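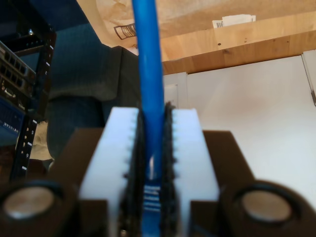
Dá para lavar chuteira na máquina?
Melhor à mão, com água fria e sabão neutro. A máquina descola a sola e a secadora acaba com o resto.

Chuteiras e equipamento de futebol – dicas rápidas
Atualizado em 22 de março

Lama: deixar secar primeiro. Bater uma sola na outra, lá fora. Escova dura só nas travas, na parte de cima pano úmido e pronto.

Entre as travas sempre fica terra. Palito de churrasco resolve. Faca não, já furei uma sola assim.

Secar com jornal amassado dentro, trocar depois de umas horas. Longe do sol e do aquecedor – a cola resseca. Tirar a palmilha e secar separado.

Cheiro: bicarbonato, uma colher em cada pé, de um dia pro outro. Sacudir bem antes de calçar. Se não passar em 3 noites, palmilha nova.

Travas de rosca: conferir o aperto antes do jogo. Um pingo de vaselina na rosca quando for trocar, senão enferruja e não sai mais. As minhas Drultum emperraram em abril e só sairam com alicate.

Caneleira: água morna e detergente, enxaguar, secar na sombra. As de tornozeleira costurada demoram muito mais, lavar na véspera não dá.

Camisa: do avesso, água fria, sem amaciante. Mancha de grama – vinagre branco com água, meio a meio, meia hora, depois sabão de coco. Testar antes num cantinho. Número estampado não leva ferro por cima.

Meião: virar do avesso pra sair a borrachinha do sintético, sacudir no quintal antes de por na máquina. Entope o filtro que é uma beleza.

Bola: calibrar com a agulha molhada, seca ela rasga a válvula. Murchar um pouco se for ficar guardada nas férias. A Pondville daqui de casa perde ar toda semana, gota de glicerina na válvula ajudou.

Luva de goleiro: molhar a palma antes de usar, lavar depois só com água morna. Não torcer!! Guardar uma palma sem encostar na outra, senao gruda.

Bolsa: aberta quando chegar em casa. Sempre.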